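TRURNVILLE, August 2018 — Nalley, the housewares and small appliance store on Orham Street, will open a second sales floor this month given over to compact kitchens. The new floor is meant for people furnishing a first apartment, a studio or a vacation rental, where one table often has to serve as counter, pantry shelf and dining room.

The floor takes over the former stockroom at the rear of the building. It has been divided into 11 small room settings, each built around a single table or a short run of counter. Four of the settings are based on kitchens that customers sketched for the store last winter. Shoppers may open doors, turn knobs, move dishes around and sit down.

"People come in with a tape measure and a worried look," said Tobias Haddad, who manages the store. "They know the microwave will fit on the table. They want to know what it's like to eat breakfast next to it, and whether there's still a place for the plates."

Microwave ovens make up the largest group of goods on the new floor. Nalley will stock 12 countertop models, from plain knob-operated ovens to larger units with keypads. Staff will measure door swing for any customer who asks. According to Haddad, a door that opens to the left is the most common cause of returns in small kitchens, where the oven tends to be pushed up against a wall on that side.
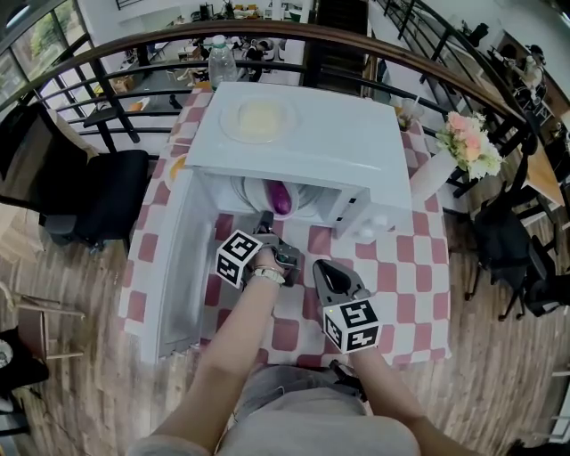
*A table setting with a white microwave oven, door open to the left, on a red-and-white checkered cloth. Plates and an eggplant are inside the oven, and flowers stand in a vase on the right.*

Alongside the appliances, the floor will carry everyday dishes, glassware, vases and table linens. Plates are sold singly as well as in sets, a change the store made after repeated requests from customers living alone. Tablecloths can be cut and hemmed to size, with a wait of roughly 3 days. Most of the linens come from Ocampo, a family-run sewing shop two doors down, which has supplied Nalley with aprons and dish towels for several years.

The store will also run a series of short evening talks on cooking and storing food in a small space. Subjects include reheating without drying food out, cooking vegetables in the microwave, and what to keep on the table and what to put away. The talks are free, but seating is limited and places should be reserved at the front register.

Delivery within Trurnville is included with any countertop oven. Customers outside town can arrange delivery for a fee or pick up at the loading door on the alley side. Old microwaves may be brought in for recycling at no charge, whether or not a new one is purchased — please remove glass turntables and wrap them separately.

The original sales floor will keep its regular hours while the new one is being finished. The entrance to the compact kitchen floor is through the main store, past the cookware aisle.

**Press contact:** Tobias Haddad, Store Manager, Nalley, Orham Street, Trurnville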